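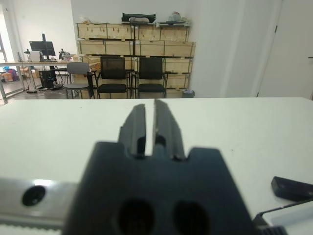

1/ ok gripper thread, as promised in July. Been at the shared workshop most evenings and I finally have something that opens and closes when I tell it to. Two fingers, parallel, belt driven. Long one, mute me if you're only here for the bread posts

2/ Background for new people: I'm building a small arm to sort screws and little brackets out of the junk bins at the Troleo workshop. That's the whole dream. M3 in one cup, M4 in the other. Started with a suction cup. Suction cup is bad at screws. Moving on

3/ So, fingers. First pair I printed in plain PLA, looked great, bent like licorice the second the motor really pulled. Second pair thicker. Bent less. Third pair I quit printing and got a used set from Mindley, the surplus place. 18 bucks with shipping, scratches included

4/ They didn't fit my mount obviously. Hole spacing off by 2 mm. TWO. Spent a whole evening slotting the holes with a round file and a podcast

5/ Should have made an adapter plate. Yes I know. Three of you already told me in replies, thank you, I am making the adapter plate

6/ Belt stuff. If your belt skips teeth under load, check the idler before you blame the motor. I blamed the motor. Bought another motor. Same skip. Idler bolt was backing out a quarter turn every run and I just never looked at it

7/ Blue threadlocker, medium. Wait overnight. I did not wait overnight the first time so I did it twice

8/ Tension: I go by feel. Press the middle of the span with a finger, should give a little and come right back. There's a phone app that listens to the belt like a guitar string and tells you the frequency. Tried it, workshop too loud, it kept reading somebodys shop vac

9/ Controller is a Dantas board, the old one with the terrible manual. Page with the limit switch wiring has the diagram upside down from the text. Go by the text. I went by the diagram and homed straight into the end stop at full speed, sounded like a dropped drawer

10/ nothing broke! one tooth mark on the belt and my pulse

11/ Now homing is slow on purpose. Runs in, touches the switch, backs off, touches again slower. Takes 6 seconds. Feels like forever when you're testing, don't care

12/ Actual grip numbers since someone asked. Set the current limit low, closed it on a kitchen scale turned sideways (hold it with clamps, not your hand), got 579 grams. Plenty for screws. Too much for a grape, tested also, sorry grape

13/ Raising the current gets you more squeeze but the driver chip gets hot fast and then it just gives up mid move. Small heatsink helped. Small fan helped more – zip tied on, very ugly, staying

14/ Thing I got wrong for weeks: I was closing to a POSITION. Like "go to this many steps and stop." Works until the screw is a different size, then it either drops it or tries to crush it. Now it closes until the current climbs and then holds there. Way better. Should of done this on day one

15/ Fingertips next. Bare metal on a zinc screw is slippery. Tried heat shrink (slides off), hot glue (peels), a strip of bike inner tube with contact cement (so far the winner). Rough it up with sandpaper first or it lets go

16/ Cable routing is still a crime. The gripper wires run along the arm and get tugged at full reach. Lost one crimp already. Going to put in a proper loop with slack before I let it run by itself

17/ Software is boring and I want it to stay boring. One script, Stindent, named after a typo I made in the first commit and then couldn't be bothered to fix. Opens serial, sends moves, logs current. No fancy planner. It goes up before it goes sideways, thats my collision avoidance

18/ Score from tonight: M4s fine nearly every time. M3s it picks up and then loses on the way to the cup, pretty sure it's the left fingertip, the rubber's thicker on that one. Washers lie flat and it can't get under them at all. Ideas welcome – magnets are cheating but I'm listening

19/ To do: adapter plate (YES), cable loop, thinner rubber on the left, label the spare motor I didn't need so I stop thinking it's the dead one

20/ files when the plate is done. going home, it's 11 pm and I smell like contact cement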